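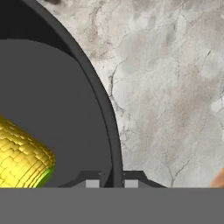 *Yellow corn against gray.*

## Writing a solidarity letter your members will want to sign

A sister local is out on strike, or a group of workers overseas has asked for support, and somebody at your meeting says, "We should send them a letter." Lovely idea! Then it lands on your lap, and you find yourself staring at a blank page. I've written a good many of these over the years, and I'm happy to pass along the way I go about it.

**1. Read what they asked for.** Most appeals have a request tucked in near the end. When the packers at Weketti wrote to us one October, they wanted letters sent to the plant manager, with a copy to their strike office. Half of us had already started writing to the strikers (me included, I'm afraid).

**2. Say who you are in the first line.** Give the name of your local, the kind of work you do and how many members you have. Ours begins, "We are the 800 members of the Fedovwood transit local," and then we get right to it.

**3. Name the dispute plainly.** Two or three sentences will do. Use their words for what happened, and check every date and place name against their own statement – a misspelled town stings when you're the one living in it.

**4. Make one clear demand.** Reinstate the 52 people who were let go, say, or return to the bargaining table. If you're sending money as well, put the amount in a separate note to their strike fund.

**5. Read it aloud before the vote.** Alistair Kerr, who was our recording secretary back then, used to read every draft standing up, and wherever he ran out of breath we put in a period. I still do it at my kitchen table.

**6. Gather names and send it.** Pass a sheet around at shift change and leave a copy in the break room for those on nights. Our longest letter went to the Clomis dockworkers with 1215 names on it, quite a few of them from neighboring locals.

Keep a copy in your minutes, and write again in a few weeks if the dispute is still going.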